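4.2 Getting parts to a boat that won't sit still

I should say up front that I came to this part of the study with a bias. I spent two winters fixing other people's watermakers before I ever wrote a paper, and I still get a bit grumpy when somebody tells me a yard is "well supplied". Supplied with what? Every small harbor I know has shackles and varnish. Ask for the high-pressure seal on a pump that went out of production and you'll see a very different shop (usually a person with a phone and a stack of old catalogs).

So for this section Iddrisu Abubakari and I stopped asking shops what they had on the shelf and started asking crews what they'd had to wait for. We ended up with 51 boats, all of them over the winter in the anchorage at Brorach, and we asked each skipper to keep a plain log: what broke, who they called, when the part showed up. No forms. I'd tried forms the year before and got back a lot of damp paper with nothing on it.

What surprised me most was how little distance mattered. Parts from the warehouse at Zetel had to cross water and clear customs, and they still often beat parts from the next island over. Why? My best guess is the paperwork. The Zetel people fill in the yacht-in-transit form themselves and send the crew a copy. The closer dealers leave it to the skipper, who gets the box number wrong, and then the box sits in a shed while everybody emails everybody. One skipper logged 11 calls for a single raw-water impeller! He had the spare on board the whole time, by the way, under a bunk, but that's for section 5.

The other thing was the agent. A crew that went through a local agent complained about price and almost never about waiting. A crew that ordered directly did the opposite. I don't want to push this too hard, as the boats with agents also tended to be the bigger ones with a paid engineer, and a paid engineer reads the part number off the old part before calling. Ottmar Stüber, who read an early draft, wrote "of course they do" in the margin next to that sentence, and I've left it in anyway.

We had some trouble with the word "arrived". To a dealer, a part has arrived when it reaches the dock office. To a skipper it's arrived when it fits. I went back and forth on this for weeks and finally went with the skippers – they're the ones sitting there with no fresh water. It does mean that our waits look longer than the ones in Fashola's own delivery sheets, and the two shouldn't be laid side by side. Where a wrong part was sent first, we kept the clock running until the right one was in someone's hands.

Electronics got their own group, partly because crews describe them so loosely. "The computer" could be a chart plotter, an engine controller or an ordinary desktop machine bolted under the nav table, and we had to call people back to find out.
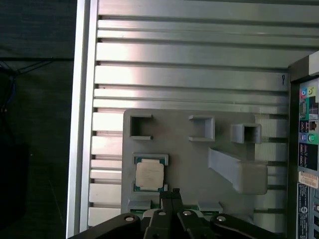 Brorach, 4 Jan 2022

Figure 2. Computer case with the side panel removed.

Once we'd sorted those entries, the pattern was pretty dull. Ordinary computer parts came quickly, marine-branded ones came slowly, and the slowest of all were cables with a maker's own plug on the end. Koment was the only dealer in the logs that asked for a photo of the plug before taking an order, and none of its cable orders had to be sent back. I'd love to see the other dealers try it.

I've left out two boats that sailed before their orders came in. One has promised to mail me the rest of its log.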